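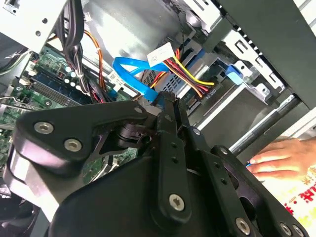 Kulap Boonyarit: cables first, memory second. You'll thank yourself when the sticks go back in!

Forums > Desktops > Old towers
18 January 2020, by Semple

Love these old towers, but I'd pull the memory first (way more elbow room).

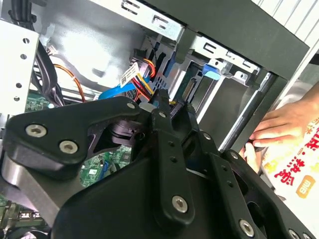 Do you unplug the drive before sliding it out? Power lead first, then data.

Pellard: Disagree, data first. 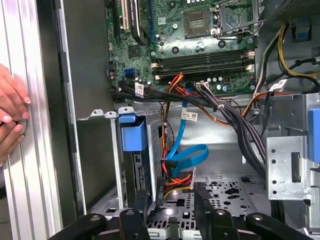
Empty socket, empty memory slots

Kamol Paisan: I've done 23 of these and still get a kick out of it.

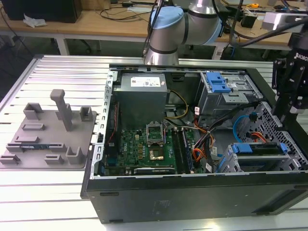
Semple: My vote is to work with the tower flat, always. Standing up, everything sags toward you. And those blue latches by the drives are so handy, I wish every case had them!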